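Lorkunside Road Safety and Crossings Group
Minutes – February 25, 2022

Present: Carmela Moya (chair), Ingvarsson, Skenska, Tester (notes)
Apologies: none received

1. Last minutes
Agreed. One fix – "Mill Lane" should read "Mill Street" all through item 3.

2. Rail crossing closure
Crossing still shut to cars after the October derailment. Foot traffic let through on the east side only. Ingvarsson spoke to the county engineer by phone – track work signed off, gates and lights not. No reopening date given. Chair unhappy with this, asked for it in writing.
ACTION: Ingvarsson to get written update.

3. Detour
Trucks still cutting down Mill Street despite signs. Skenska has had more than 8 complaints, mostly early morning. Two of the signs face the wrong way, one is behind a tree. Long discussion on weight limit, no agreement. Will ask for a deputy at the corner for a week and see.
ACTION: Skenska to call sheriff's office re deputy, and highway dept re signs.

4. Emergency access
Fire dept says the detour adds 4 minutes to calls on the north side. Moya wants that figure in the letter to the county. Tester asked if ambulance times are the same – not known. Gate key for the farm road: fire dept has one, ambulance does not. Agreed it needs sorting before anythng else on this list.
ACTION: Moya to arrange second key.

5. Families' fund
Three claims paid, one waiting on papers from the hospital. Fund stays open through spring. No names to go in the minutes, as before.

6. Public meeting
School gym is free on a Tuesday evening, date to be fixed. Railroad has been invited, no reply yet. Ingvarsson would like questions sent in ahead of time, Skenska against. Left with chair.
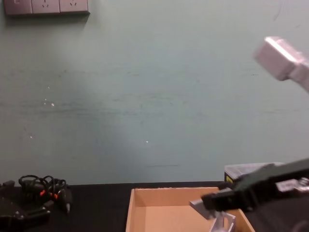

Wall outlets and black tabletop.

7. Any other business
Flowers at the crossing – leave them where they are for now, county crew has been told.
Tester cant do notes next time, Skenska will.

Meeting closed 8 pm. Next one after the county replies, chair to email round.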